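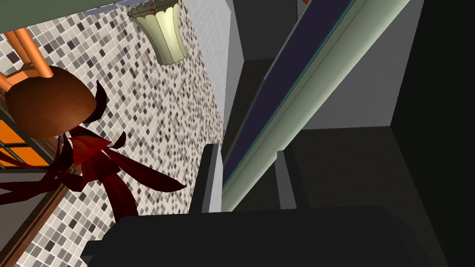 Betting terms

Asian handicap

An Asian handicap is a form of spread betting on soccer in which one team is given a head start, in goals or fractions of a goal, before the match is settled. Its main purpose is to remove the draw as a separate result, leaving the bettor with two choices.

Handicaps are set in whole, half and quarter goals. With a whole-goal line, a match that finishes level after the handicap is applied is a push, and the stake is returned. With a half-goal line no push is possible. A quarter-goal line divides the stake equally between the two nearest lines, so a $60 bet on Asdale at -0.25 is treated as $30 at 0 and $30 at -0.5. If Asdale draws, the first half is refunded and the second half is lost.

Odds are usually close to even money on both sides, and the line moves as bets come in. A team that opens at -1 may be -1.25 by kickoff. The bet keeps the line at which it was placed.

Settlement

Most bookmakers settle on the score after regular time plus stoppage time. Extra time and penalty shootouts do not count unless the market says so. For in-play bets, many firms ignore goals scored before the bet was made - a wager on Arero at +0.5 taken at 2-0 down is settled as if the score had been 0-0 at that point.

Rules on abandoned matches differ between firms. Bets are commonly voided, except where the result of the market has already been decided.

See also: Draw no bet; Point spread; Over/under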